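Progress report to the grant manager: Pukville community blog network
Period covered: March to June

Summary

The network now carries 16 active blogs, against 8 at the start of the grant. Work on the shared publishing calendar is finished. The reader newsletter is running. The archive move from the old Siden host is behind plan and is covered below.

Publishing

Each blog agreed to post at least once a fortnight. Eleven kept to this throughout. Three missed one slot each, and two joined in May and have not yet had a full cycle. The calendar sends a reminder four days before a post is due. Authors asked for a second reminder on the morning itself, and this was added in April.

Guest posts between blogs have been slower to start than we proposed. Five were published. The main obstacle is editing time, as host authors are unsure how far they may change a visitor's text. A one-page guide is in draft.
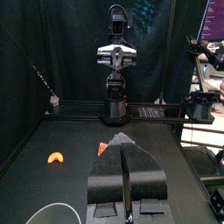 Readership

The newsletter had 1,958 subscribers at the end of June. It goes out monthly with a short note on each new post and a link to one older piece. Clicks on the older pieces were higher than expected -- in May they passed those on new posts. Comment numbers are flat. Moderation is shared between authors on a rota, and the target of clearing the queue within a day was met in every week but one.

Archive

Posts from the Godoy and Mirnier sections have been moved and their links checked. The Siden posts have not. The export file drops paragraph breaks and loses the dates on comments, so a script is being written to restore both. A test on 100 posts gave correct dates throughout, but paragraph breaks still need checking by hand in posts with long quotations.

Spending

Hosting and newsletter costs are within budget. The training line is underspent, as the second writing workshop was moved to September. We ask to carry this sum forward into the next period.

Next period

Finish the Siden move, issue the guest post guide, hold the second workshop. The reader survey will go out with the October newsletter.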